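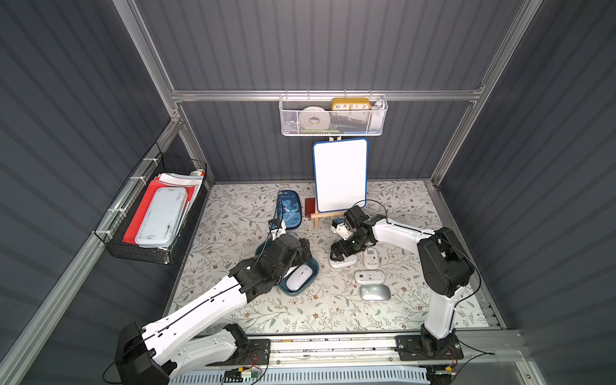
Wall Baskets and Rail Storage, Menden Bay

Gallery page for the small-item storage at Menden. The bay has corrugated metal walls in an aluminum extrusion frame, and anything kept on the walls has to hang from the frame or be tied on. The notes cover the baskets, the rail, and the items stored in or near them. Fitting was done in June by Muammer Gündoğdu. Text by Jade Mapplebeck.

Back wall
White wire-mesh basket on the horizontal rail, with a roll of tape and a yellow desk clock inside. The small whiteboard stands on its easel directly underneath.

Left wall
Black wire-mesh basket, held with white cable ties. Red folder at the back, pencil box in front of it. The lid of the pencil box is scuffed and is on the list for cleaning.

Floor
Patterned floral mat. The shark pouch and the dark red book are at floor level, with the book leaning on the easel leg.

Rail
Cut length 1860 mm, in aluminum to match the frame. The rail is bolted at both ends and carries no load on the wall sheet. Baskets can be moved sideways without drilling. Working limit for one basket is 5 kg including contents, which is well above anything kept in the bay at present. Check the end bolts when a basket is moved – a loose bolt shows up first as a rattle when the basket is touched.

Cable ties
Ties were chosen for the black basket so that it could be shifted during the first weeks. Replace any tie that has turned brittle or has been stretched by overloading. Trim the tails flush. A tail cut at an angle leaves a sharp point at hand height. Spare ties are in the Drudarum drawer unit in the corridor, second drawer.

Mesh
Open mesh was preferred to solid bins. Contents can be checked from outside and dust falls through to the mat. The drawback is that narrow items work their way out between the wires. Pens and loose clips go in a closed box first, then in the basket. Paper should stand upright against the back of the basket, in a folder if it is to be kept for any length of time.

Whiteboard and easel
The easel takes more floor than its board size suggests, as the legs splay. Open the legs fully before the board is set on it. Wipe the board with a dry cloth. Solvent cleaner dulls the surface and should not be used on the border either.

Wall sheet
The ridges run vertically and collect dust on their edges. Wipe from top to bottom, one ridge at a time, with a damp cloth. Adhesive hooks were tried on a sample of the same sheet and rejected – contact is made only along the ridge and the pad lets go under a light pull.

Stock and changes
Randa Twal keeps the contents list and updates it on Monday. Baskets of other sizes are held at the Larmont store, reference 121. Requests for a change of position go to Viola Zanetti with the new height marked in millimeters from the floor.

Back to Menden index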